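塑料袋为什么是透明的?给小朋友讲讲袋子的事 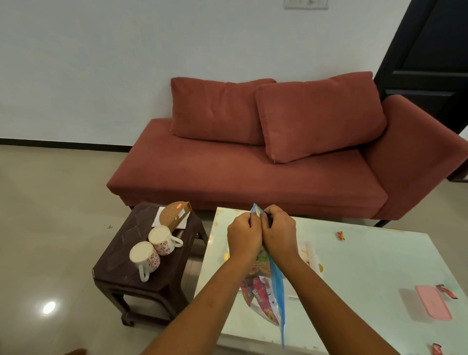
塑料袋家里到处都有,买菜的、装零食的、垫垃圾桶的。你有没有想过,为什么有的袋子能看见里面,有的看不见?先说答案:看光能不能穿过去。光穿过去了,又跑回你的眼睛,你就看见里面的东西。桌上这只蓝袋子就是半透明的,两只手捏着袋口,隔着薄薄的塑料,里面花花绿绿的零食包还是看得出来,粉的、黄的、绿的。颜色会有点变,蓝色的塑料像给眼睛戴了一副蓝眼镜。

透明、半透明、不透明
三个词,别搞混。
透明:光差不多直直地穿过去,比如窗玻璃。
半透明:光过去一部分,还有一部分被弄散、被挡住。看得见,有点糊。
不透明:光过不去。纸箱就是,瓷杯子也是。你往杯子里藏一颗糖,从旁边看不到吧。
小实验来了。找一只薄袋子,压在书上,字能看清。慢慢拎起来,离书远一点,再远一点……字糊了!袋子把光弄散了,离得越远散得越开。这个在家五分钟就能做,不用买东西。

塑料是什么做的
大部分是石油做的。石油在地底下,黑黑的,稠稠的。工厂把它分开,再让很小很小的分子一个拉一个的手,拉成长长的链子。链子多了,缠在一起,就是塑料。
做袋子的时候先把塑料粒加热,变软,然后吹气。对,就像吹泡泡!吹成一个很大很大的筒,凉了以后压扁,一段一段切开,底下封住。一只袋子就好了。
我在Kondport的一间小工厂看过一次,机器编号是188,声音特别响,说话要靠喊。带我们参观的Fenna Jacobs阿姨拿了一小把塑料粒给大家摸,滑滑的,像米。颜色是另外加的色粒,蓝色的加一点点就够,一大桶都变蓝了。

为什么薄薄一层能拎重东西
还是因为链子。长链子顺着一个方向排好,用力拉也不容易断。不过袋子怕尖的东西,戳一个小洞,洞边上的链子先断,旁边的跟着断,嘶啦——就开了。
所以零食包装上常常有锯齿边。每个小尖角都是一个开头,力气集中在那里,一撕就开。没有锯齿的那种,怎么撕都撕不动,急死人,对不对?(请大人用剪刀,别用牙咬。)

零食为什么要一小包一小包
饼干怕潮。空气里有看不见的水,饼干吸了水就软了,不脆了。
小包装一层塑料,有的里面还有一层亮亮的金属膜,水和空气都很难进去。
外面再套一个大袋子是为了好拿,大袋子不管保鲜,保鲜靠的是里面的小包。
盒子也一样有分工。硬的塑料盒不怕压,蛋糕、点心放里面不会扁。袋子软,省地方,可是一压就碎,薯片最知道了。
有的薯片袋鼓鼓的,里面充的多半是氮气,不是普通的空气。氮气不会让油变味,还能当垫子。

动手:把零食收进袋子
1. 先把桌子擦干净,擦干。
2. 重的、硬的放下面,轻的放上面。
3. 别装满,留一点地方,袋口才拢得住。
4. 把袋子里的空气轻轻压出来,从底下往上赶。
5. 袋口拧两圈,打一个松松的结,下次好解开。
吃剩的糖纸单独收,不要跟没吃的混在一块儿,不然下次伸手一摸,空的,白高兴一场。
已经打开的饼干要另外夹紧,最好当天吃掉。

袋子用完去哪儿了
塑料烂得特别慢。埋在土里,要很多很多年,爷爷的爷爷那么久都不一定。Nilmont小学的同学去年九月收集旧袋子,全校一共收了782只,洗了,晾干,叠成小三角,放在门口给买菜的人用。有个班叠得最快,11个人一节课就叠完了自己那一堆。
你也可以在家叠:袋子铺平,压出空气,竖着折两次变成长条,从底下开始折三角,一直折到提手,把尾巴塞进去。我第一次叠的歪歪扭扭,像粽子。
脏的、油的袋子不要叠,问问大人你们那里的垃圾怎么分,每个地方的规矩不一样。

安全!很重要
塑料袋不可以套在头上。不可以。玩也不行,会喘不了气。
也别给小弟弟小妹妹拿着玩,用完收到他们够不到的抽屉里。
塑料袋要离炉子远一点,一烤就缩,还会滴下来,很烫的。

几个常问的
袋子为什么会沙沙响?薄膜一折一弹,空气跟着抖,就有声音了。越硬越脆的膜越响。
为什么新袋子的口总是搓不开?两层膜贴得太紧,中间没有空气,有时侯还有静电把它们吸住。手指沾一点点水再搓,好开多了。
纸袋是不是更好?不一定,纸袋怕水,做起来也要用水用电。一只袋子多用几次,比换来换去强。
下次讲纸箱,讲它里面那层波浪是干什么用的,想先看的小朋友可以拆一个没用的快递箱子瞧瞧,记得先问过大人在拆。

2023年2月24日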